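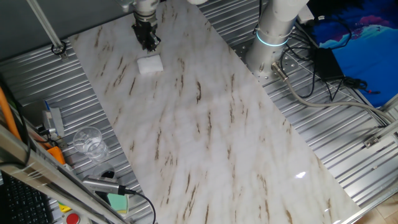
A small white sponge on the marble.

Home Stories Archive Next
2 min read

Edgardo Panganiban loved a wipe-down more than lunch! All Sunday he had been telling Devora about the panel, how the brown veins ran slantwise like rain over Hullmont.

"It's a countertop," said Devora.

"It's weather," he said, delighted. "Look at that shine!"

She looked. She had 30 minutes before the Yoshida bus and had meant to spend them sitting down.
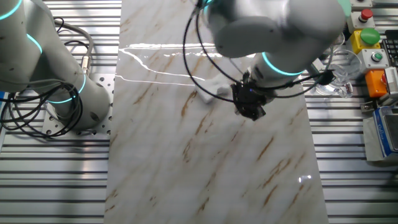
White cloth, tan and ochre streaks.

"Go on, then," she said. "Which bit is the storm?"

He pointed at the darkest streak and began, way back in June, with the first drop.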